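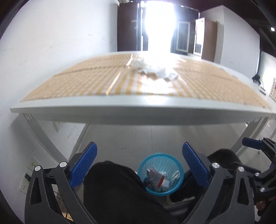 Figure 1. Work table with checked cloth before clearing, ground-floor room.

Clearing and Wiping of Shared Tables: Report on the Practical Part

1. Purpose

The practical part of this project examined how shared tables are left between users and how much work is needed to return them to a usable state. It was carried out in October in the rooms of the Ukard study house, with the agreement of the housekeeping office. Over the period, 657 table checks were entered in the record book.

2. Setting

The table in Figure 1 is white and rectangular, and most of its top is covered by a yellow-and-white checked cloth. The front border of the top remains bare. The room has white walls and a socket panel to the left of the table. Strong light from the opening behind falls on the cloth and produces a bright reflection, which makes pale litter difficult to notice. One of the two crumpled white pieces near the middle of the cloth is almost lost in it. From this angle it could not be settled whether they were tissue or thin plastic, and they were entered under "light waste, unsorted".

3. Method

Each check followed the same order. Loose waste was removed first and placed in the correct bin. The cloth was then wiped from the back towards the front border, and the bare border was wiped separately with a second cloth. Folds and creases were smoothed by hand before wiping, as crumbs tend to collect along them. Six tables were assigned to each student. The cleaning product used throughout was Brenex, diluted as stated in the house instructions.

4. Results

Of the checks recorded, 44 required a second wipe. Most of these concerned cloths with deep fold lines. Tables standing opposite a bright opening were more often passed as clear when small white waste was still present. Inspecting the cloth from both ends reduced this error.

5. Recommendations

Cloths should be stored rolled, as is already done at the Vimport annexe. The record sheet should include a separate line for the front border. Unsorted light waste should be identified by touch, with gloves, before it is binned.

Record sheets are kept in the Ngô reading room, shelf 6.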